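Home | Kitchen Care | Storage | Tools | Contact
Search this site Go

Oiling a Wooden Cutting Board

Use food-grade mineral oil. Olive and other cooking oils turn rancid in the grain.

1. Wash the board with dish soap and warm water. Do not soak it.
2. Towel off both faces and stand the board on its long edge overnight.
3. Sand raised grain with 220 grit, along the grain only. Wipe off the dust.
4. Apply oil with a lint-free cloth, edges and end grain included. End grain takes the most.
5. Wait 20 minutes. Recoat any dull patches.

Tilt the board to a low angle against the light before wiping down. Dry spots show as flat, pale areas; excess oil shows as a shine.
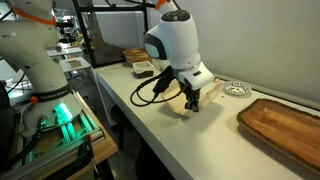 Wipe off the excess and leave the board on edge for another night. A new board needs 5 coats, one per day. After that, one coat a month is enough for a board in daily use. Bowls and trays are treated the same way, inside and out.

Text: Nantana Wannasri. Revised November 2022.

Contact | © Grastness | Back to top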